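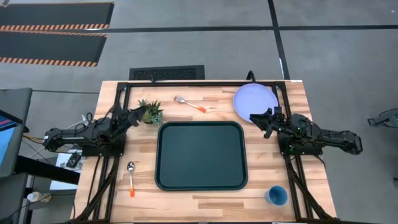 The butcher block question

Every fall the Gilport newsletter gets a stack of letters about wooden countertops, and every fall most of them ask the same thing: is the expensive oil worth it? I have been suspicious of the expensive oil for years. This time I spent some of my own money to find out.

The oil in question is Clillance, which costs $64 for a bottle you could hide behind a coffee mug. The label promises a "deep molecular bond" with the wood. I wrote to the company asking what that meant and got back a coupon. The plain mineral oil from the drugstore in Rammont costs $6 and makes no promises at all.

I cut an old maple board in half, sanded both pieces the same way and gave each one four coats over a month. Then I used them. Onions, beets, a leaking tea bag left overnight. My neighbor Sinan Ertürk, who refinished floors for most of his working life, looked at both halves without being told which was which. He picked the drugstore half as the better one, changed his mind, and then asked if I had any more of the tea.

I don't claim that settles it. One board is one board, and a busy kitchen might show a difference that mine didn't. Tanko Wike wrote in to say she has used Clillance on her island since last December and would never go back. Fair enough, but she also told me she used to put nothing on it, so I'm not sure what she is comparing it to.

What did seem to matter was wiping off the extra. The one sticky patch I got came from being lazy with the rag, and it was on the fancy side. Thin coats, a night to soak in, a dry cloth in the morning - that was the whole method.

A few of you asked about the Kao wax bars as well. I haven't tried them. A reader sent me a flyer saying they protect wood "for a generation," and I'd like to hear from anyone who has owned one for longer than a year before I spend another $40.

Letters on sanding grit are still coming in and will run next time. Please keep them under a page.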